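Workplace Help > Automation and robots > Open topics

Will the hand gripper work change our jobs in packing?

Posted by Brurnora, October

I work at a packing company, day shift. Since spring some of us spend 60 minutes each shift with a hand-held gripper. We pick up and put down small things at a table, and the recordings are used to teach a robot arm. My team lead says no job will be lost. But I see that two places on the night shift were not filled again. Should I ask for something in writing? And is it normal that my wrist is tired after it?

3 replies

Tokarz
Yes, ask in writing. At our site 12 people did this work before the arms came. Nobody was sent away, but the job became different: more watching, more clearing of jams, less talking with each other. The pay stayed the same, and I think this was our mistake, we should have asked before the training and not after. For the wrist, change hands every 10 minutes and put the table lower.

Billden
robots take everything anyway, look for another job

Zereo
I don't agree with the reply before me. I have made 2,726 recordings until now and the arm still drops soft bags. Ask who will repair it and who will be trained for that, because those are the new places. Also tell them when the felt on the fingers becomes worn. With us it was changed only after three people complained.

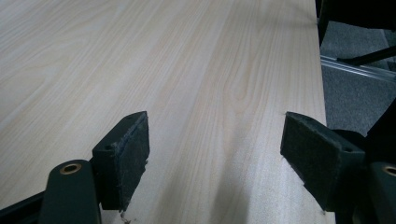 Gripper over the table, felt on the left pad a little frayed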